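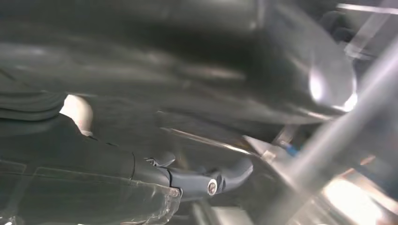
Stavside extends robot handling of soft goods to second shift at Sukham site

Changes to staffing, training and line layout take effect from 12th July

Stavside, which cleans and repairs protective clothing and covers for industrial customers, will run its robot handling cells on both shifts at the Sukham site. The cells pick up soft items one at a time and hang them for inspection. Until now they have run on the day shift only, alongside a manual line.

The decision follows a trial that began in January with one cell supplied by Clikmont. The trial covered dark, flexible items with no fixed shape, which are the hardest part of the intake to handle automatically. A folded item gives the control software few edges to work from, and shiny surfaces return strong reflections under the hall lighting. Clikmont's answer was to place a small camera at the wrist of the arm, so that the last part of each approach is guided from close range. The fingers have hooked, hinged tips that can be replaced with a screwdriver.

During the final test period the cell was given 567 items. It hung 46 of them incorrectly or passed them to a person. Most of these were items with straps or linings that had come away. Such items will continue to go to the manual line.

"The rate is good enough for plain items and not good enough for the rest," said Aino Heinonen, operations manager at Stavside. "We have set the sorting rules to match. If an item has a loose lining, it does not go to the cell."

Effect on jobs

The Sukham site employs 101 people, of whom 31 work in intake and hanging. No posts will be removed as a result of the change. Lifting and hanging at shoulder height will make up a smaller share of the work, and inspection and repair a larger one. Staff in intake and hanging will rotate between three stations: sorting, cell attendance and repair bench. Nobody will attend a cell for more than half a shift.

Cell attendants clear stopped picks, change fingertips, clean the camera window and record faults. The post carries the same grade as repair bench work. Training takes four days and is given during paid hours.

Ok-hee Ok, who has worked in hanging at Sukham for nine years and attended the trial cell, said: "My shoulders are better. The work needs more attention than before, and the first weeks were slow. The stop button was on the wrong side for left-handed people, and they moved it when we asked."

Further changes requested by staff during the trial have been included in the second-shift layout. The fault list is shown in plain words in place of code numbers, and the walkway behind the hanging rail has been widened. Noise from the air supply remains under review, and ear protection will be available at each cell.

Next steps

Stavside and Clikmont will review stop rates, injury reports and staff comments after six months. A decision on a further cell at the Ha site will be taken after that review.

About Stavside

Stavside cleans, inspects and repairs protective clothing and covers at two sites, Sukham and Ha.

Press contact

Jae-hoon Moon, Communications, Stavside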